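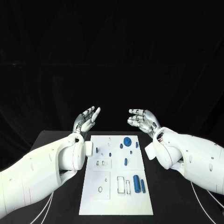
Both hands open over the task board, blue pegs in place.

Stodley Teleoperation Project
Progress report to the Parri Fund, second period
29 August 2023
Prepared by Aniela Ziółkowski

Summary

We said in June that by the end of this period two arms would be doing peg work on the board under remote control, and that we would have enough recorded demonstrations to start training on. The first part is done. The second is done if you are generous about the word "enough", and I would ask you to read on before deciding how generous to be.

What we did

The bulk of the period went on recording. An operator sits at the other side of the room with the gloves and headset on, moves their own hands, and the robot hands follow a moment later with the air of someone who has been asked to do the washing up. Each run starts with both hands raised and open above the board, then the operator picks a blue piece and tries to put it where it belongs. We keep the run if the piece ends up in its hole and the operator did not swear loudly enough to be picked up by the motion log.

We have kept 300 runs out of 400. The plan promised 400 kept, so we are short. The lost runs are mostly from the early weeks, when the left wrist drifted between sessions and had to be zeroed by hand. Wilmer Alvarado traced this to a setting that was being politely ignored after every restart. It took him 15 days to find and one line to fix, and he has asked that the report mention only the second of these.

Operators

Nantana Wannasri and Fidel Cisternas have done nearly all the driving. Fidel is faster. Nantana's runs are far more useful, as she moves at a steady pace and does not change her mind halfway to the hole. A robot copying Fidel learns to hesitate, lunge and hover, all of which it does very faithfully. We have now written a one-page guide for operators which says, at some length, "go slower".

The gloves remain the weak point. Fingers map well enough. Thumbs do not, and a person gripping a thin peg has more going on in the thumb than either we or the Sullo gloves had allowed for. The thick pieces forgive a poor thumb. The thin ones end up on the table, or under it. We have bought spares.

Showing by hand

We also tried the other method in the plan, in which the operator takes hold of the arms and leads them through the task directly. For large movements it is quick and pleasant, and new people pick it up in minutes. For the last bit, when the peg has to go in, it is hopeless: you need one person on each arm, a third for the fingers, and a good understanding between all three. We shall keep it for teaching the approach and leave the fiddly part to the gloves.

First training results

Teodora Trajkovski trained a first version on the kept runs for the thick cylinder only. With nobody driving, the robot placed it in 7 of 15 attempts. In the other eight it got to the right place and then pressed down beside the hole with great conviction. We think this comes from having too few examples of near misses being put right, and Teodora has asked the operators to miss on purpose now and again and then recover. Fidel feels he has been ahead of his time on this.

No training has been done on the thin pegs yet, and I would rather not promise a date until the thumb business is sorted.

Money

Spending is within the budget for the period. The one item outside the plan was a replacement glove, paid for out of the travel line after the visit to Grinetti was put off. The visit is still wanted and we would like to move that money back if the final quarter allows. A separate request will follow on the usual form, once one of us has found the usual form.

Next period

Record the missing runs, with the thin pegs making up most of them.
Change the thumb mapping and have both operators repeat a set of earlier runs for comparison.
Add a second operator station so that one person can set up while another is driving.
Retrain on the thick cylinder with the recovery runs included, and report the result whichever way it goes.

Decision needed

We ask the Fund to accept 300 kept runs against this milestone, with the balance carried into the next period at no extra cost. Wilmer can show the recordings to anyone who wants to see them, and will leave out the sound if asked.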